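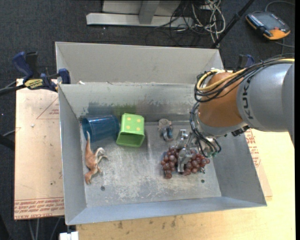

제2호

학교 연극 대본 개발 및 보급 사업 중간보고

받는 곳: 그렌다르(Grendar) 문화기금 지원사업 담당
보내는 곳: 극단 플루숨(Flusum) 청소년극 사업부
작성일: 2018년 5월 15일

1. 보고 범위

이번 보고는 지난 보고서 제출 이후의 진행 사항을 다룬다. 대본 집필과 수정, 시범 학교 연습, 대본집 편집, 예산 집행 순으로 적었다. 지난 보고에서 질의를 받은 저작권 표기 문제는 5항에 따로 정리했다.

2. 대본 집필

신작 단막극 두 편 가운데 「급식실의 왕」은 최종고가 나왔다. 공연 시간은 30분이며 중학교 동아리에서 수업 시간 안에 한 번 통독할 수 있는 분량이다. 초고에는 교장 역의 독백이 길게 들어 있었는데, 낭독회에 참여한 학생들이 이 부분에서 흐름이 끊긴다고 해서 절반으로 줄이고 나머지는 합창 장면으로 옮겼다. 합창 장면은 인원을 늘리거나 줄여도 진행되도록 대사를 나누어 놓았다.

다른 한 편인 「막차 대합실」은 2고 상태이다. 올란레와주 오예라란(Olanrewaju Oyelaran) 작가가 집필을 맡고 있고, 결말부를 다시 쓰는 중이다. 원래 결말은 인물들이 한 명씩 퇴장하고 무대에 가방만 남는 것이었으나 조명 설비가 없는 강당에서는 효과를 내기 어렵다는 의견이 시범 학교 두 곳에서 나왔다. 작가는 퇴장 순서를 바꾸고 마지막 대사를 역무원에게 주는 안을 검토하고 있다. 최종고 제출은 당초 계획보다 2주 늦어진다. 대본집 발간 일정에는 영향이 없도록 편집 순서를 조정했다.

3. 시범 학교 연습

시범 학교 연습은 계획대로 시작했다. 연출 자문은 리트바 코이비스토(Ritva Koivisto) 씨가 맡아 학교별로 방문 지도를 하고 있다. 방문일에는 몸풀기와 동선 연습을 먼저 하고, 대사 연습은 담당 교사가 평소 시간에 이어 간다.

연습 과정에서 확인된 사항은 다음과 같다.

배역 수. 「급식실의 왕」은 대사가 있는 역이 많아 동아리원이 적은 학교에서는 한 학생이 두 역을 해야 한다. 겹쳐 맡을 수 있는 역을 표로 만들어 대본 뒤에 붙이기로 했다.

무대 전환. 급식실에서 복도로 바뀌는 장면에서 전환이 오래 걸렸다. 탁자를 치우지 않고 방향만 돌리는 방식으로 지시문을 고쳤고, 다음 연습부터 적용했다.

결석. 중간고사 기간에는 한 학교의 연습이 거의 이루어지지 못했다. 담당 교사와 협의해 5월 하순에 보충 연습을 잡았다. 추가 강사비는 발생하지 않는다.

교사 지침서. 초안이 지나치게 길다는 지적을 받았다. 발성 이론에 해당하는 장을 빼고 회차별 연습 순서만 남겨 다시 배포했다. 개정본을 받은 교사들은 그대로 쓸 만하다고 답했다. 다만 오디션 진행 방법을 더 자세히 써 달라는 요청이 있어 보완하고 있다.

4. 대본집 편집과 인쇄

대본집은 신작 두 편과 기존 개작 한 편을 묶어 400부를 찍는다. 인쇄와 제본은 푸루카와(Furukawa) 인쇄에 맡기기로 하고 견적을 확정했다. 표지는 무광지이며, 학생들이 연습 중에 메모할 수 있도록 본문 바깥 여백을 넓게 잡았다. 연습실에서 펼쳐 놓고 쓰기 쉽게 제본 방식도 스프링 제본으로 바꾸었다. 이 변경으로 단가가 올랐으나 표지의 별색을 빼서 총액은 승인된 금액 안에 있다.

배포는 온라인 신청을 받아 진행한다. 신청 페이지는 치키에르(Cikier)에서 제작하고 있으며, 학교명과 공연 예정 시기, 필요한 부수만 입력하도록 항목을 줄였다. 사전 안내문은 중학교와 고등학교를 합해 801개교에 발송했다. 회신은 아직 들어오는 중이어서 집계는 다음 보고에 싣는다.

5. 저작권 표기

지난 보고 이후 담당자께서 학교가 대본을 고쳐서 공연해도 되는지 물으셨다. 작가들과 협의한 결과, 입장료를 받지 않는 교내 공연에 한해 배역의 성별과 이름, 지명 변경, 일부 장면 생략을 허용하기로 했다. 결말을 바꾸는 경우에는 극단에 미리 알려야 한다. 교외 공연과 대회 출품은 별도 신청을 받는다. 같은 내용을 대본집 판권면과 신청 페이지에 넣고, 문의는 극단 사무실에서 받는다.

개작 대본의 경우 원작자 유족의 동의서를 받았으며 사본을 첨부한다.

6. 예산 집행

집필료는 「급식실의 왕」 분을 전액 지급했고, 「막차 대합실」은 착수금만 나갔다. 연출 자문비는 방문이 끝난 회차까지 정산했다. 교통비는 계획보다 적게 들었다. 학교 두 곳의 방문일을 같은 날로 묶은 결과이며, 남은 금액은 소품비로 돌려 쓰고자 한다. 항목 변경 신청서를 함께 제출하니 검토를 부탁드린다.

의상비는 아직 집행하지 않았다. 시범 학교에서는 교복과 체육복을 그대로 활용할 예정이고, 조리사 역에 필요한 앞치마와 모자만 구입한다.

7. 남은 일정과 요청 사항

「막차 대합실」 최종고가 들어오는 대로 교정에 들어간다. 시범 공연은 여름방학 전에 각 학교 강당에서 열며, 날짜는 학교 일정이 확정된 뒤 따로 알려 드린다. 공연 후에는 참여 학생과 담당 교사에게 설문을 받고, 결과를 결과보고서에 첨부한다.

기금 측에 요청드릴 것은 두 가지이다. 대본집 뒤표지에 들어갈 기금 로고의 인쇄용 파일을 보내 주시기 바란다. 현재 가지고 있는 파일은 해상도가 낮아 인쇄에 쓸 수 없다. 그리고 시범 공연 참관을 원하시면 인원을 미리 알려 주시기 바란다. 한 학교는 외부인 출입 명단을 공연 일주일 전까지 제출하도록 하고 있다.

첨부: 「급식실의 왕」 최종고, 교사 지침서 개정본, 인쇄 견적서, 원작 사용 동의서 사본, 예산 항목 변경 신청서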